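Sleep and Study Habits in Shared Student Housing
Project report, Department of Social Studies, Vanwood College

1. Introduction

This report presents the findings of a project carried out during the spring term on the sleeping habits of students living in shared housing. The project was prompted by a college survey in which poor sleep was the complaint most often raised by first-year students. The work was limited to the two halls nearest the main site, Jivero House and Memon Court.

2. Method

A questionnaire was sent to 1,000 residents and 414 completed forms were returned. Students were asked when they went to bed on a normal weekday, when they got up, and what most often kept them awake. A smaller group of 100 students also kept a sleep diary for five nights, starting on a Monday. Forms with missing bedtimes were left out of the tables but kept for the written comments.
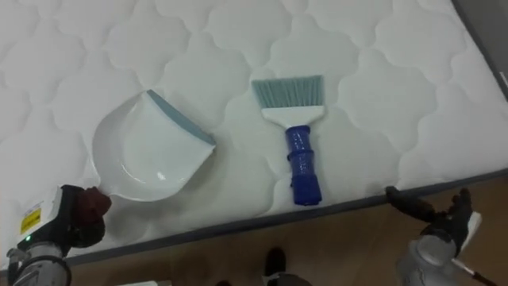 What kept students awake most often?
Noise from corridors and shared kitchens was the most common answer in both halls, followed by late coursework. Room temperature was mentioned mainly at Memon Court, where residents cannot adjust the heating themselves.

3. Findings

Students at Jivero House reported earlier bedtimes than those at Memon Court. The diaries gave a less settled picture than the questionnaire, and several students who described their sleep as regular recorded large changes from one night to the next. Coursework deadlines had a clear effect, with later bedtimes on the two nights before work was due.
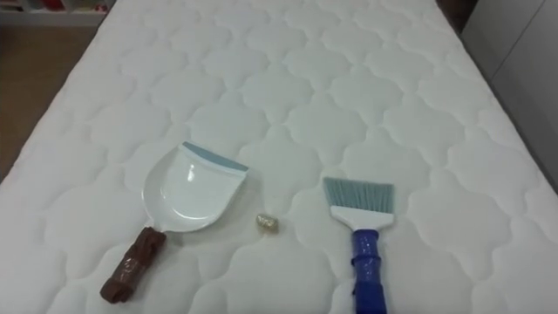 Weekend sleep was not covered by the diaries, and the group considers this the main weakness of the project. A longer diary period would also have shown whether students recovered lost sleep after a deadline.

4. Recommendations

The group recommends that quiet hours be shown on the notice boards of both halls and that kitchen doors at Memon Court be fitted with soft closers. Departments should be asked to avoid setting deadlines on the same day. A repeat of the questionnaire in June would allow the results to be compared with those of the exam period.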